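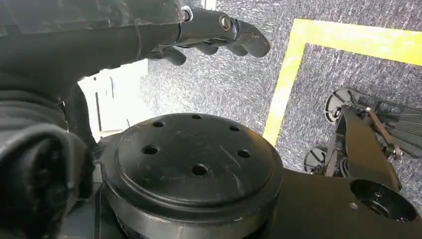
Urs Pichler wrote to me after the last gallery to say that yellow is the only colour worth putting on a working floor, that he had tried white and then a rather handsome blue at his own place, and that within a month people were walking over both of them as if they'd been put down for decoration. I've thought about his letter a good deal. I think he's right about the white, though I still have a soft spot for the blue!

Welcome back to the Kikeo floor pages, then, brought up to date on July 27, 2020. For those who haven't been by before, this is where I keep a record of the floor at our shared workshop and the markings on it, which I know sounds like a narrow subject for a gallery, but you would be surprised how many letters it brings in. People write about their garages and curling clubs and church basements. Gaétan Bouchard sent me four pages on the floor of a dairy. I read every word and then read most of it aloud over supper.

The yellow marking, and the floor on this side of it. A line has to be seen from standing height by somebody thinking about something else altogether, and yellow does that job better than any other colour we've had.

A little about how we go about it, because that is what most of you ask. The sweeping comes first and takes longer than anyone plans for. We sweep toward the big door, then go over the whole thing again with the soft broom, then wash it and leave it overnight with the doors shut and a note on the handle. In January that can stretch to two nights, and we've learned to be patient about it. The chalk line goes down in the morning — Sang-wook Hyun holds one end and I hold the other, and we argue pleasantly about whether it is straight.

We settled on Prantl for the colour after a long flirtation with Skandari, which I liked in the tin and liked rather less by the spring. The whole refresh came to $302, brooms included, and that was out of a budget of $1,771 that also has to stretch to the new door seals and the light over the sink. I was pleased with that. Babatunde Ekpo was less pleased and would have liked the money for a second bench vise, and we have agreed to talk about it again in the fall.

A word on corners, too. We take the lines right into them, square, and the corners were always the first bit to go. Now we press them down a second time and they last with the rest. Ojārs Kalniņš suggested it years ago and I was too stubborn to listen, so there you are, Ojārs, it's in writing.

If you have a floor of your own that you're fond of, do send a note along with what you put on it and how it has worn. Plain concrete is welcome, and so is anything somebody painted in the seventies and has been patching ever since. Please tell me what you clean it with as well, as I'm nearly out of the Asari and haven't decided whether to order it again.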